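Print this page | E-mail this page

White tabletop in a small kitchen – how do you keep it looking good?

Posted by Stirnia, Oct 11, 2025

We finally replaced our old kitchen table and went with a matte white top. I love it! The whole room feels bigger and breakfast looks like something from a magazine. But after a few weeks I'm seeing dull gray patches, mostly where my coffee goes, and I can't tell if they're stains or just the way the light falls. The old table was dark oak and hid everything for 11 years, so I'm new to this. What do you all clean yours with? And is there a trick for telling a mark from a shadow? I've scrubbed the same spot three times now and I'm starting to think it was never dirty.

Tundell

Oh, you're going to be so happy with that table once you get the hang of it! I've had a matte white one for years and would buy it again tomorrow. For everyday cleaning I use a soft cloth, warm water and one drop of dish soap, then a second cloth with plain water, then a dry towel. The plain water step is the one people skip, and leftover soap dries into a film that looks just like a gray patch. Stay away from scouring powder and the rough side of the sponge – they polish the matte finish, and then you have a shiny spot forever (ask me about the corner by my toaster).
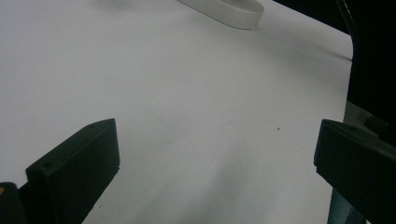 Shadows fooled me for ages too, especially in October when the sun gets low and comes in sideways. My test is to stand in one place, look at the patch, then hold a hand between it and the window. If it changes, it's light. Matte white picks up every soft bit of shade, like the pale gray band running down toward the right edge of the tabletop here, or the darker line under the white plastic piece where it rests on the surface. You'd swear somebody had left a smudge! If the patch stays put when the light changes, try baking soda and water mixed to a thin paste, dabbed on with a fingertip and left for up to 40 seconds. Don't rub. Wipe it off with lots of water and try it under the table first if you're nervous.

Puseck

coasters. I bought a bag of 50 cork ones and put them everywhere, problem solved

Isaksson

Agree with Tundell on the soap film, that was my whole problem. I'd go easy on the baking soda, though. Some painted tops don't like it, so look at the care sheet that came with the table before you try anything. I also switched to a felt pad under the fruit bowl and I love how quiet it is now when you set it down. For coffee, wiping it up right away does more than any cleaner I've tried.

Print this page | E-mail this page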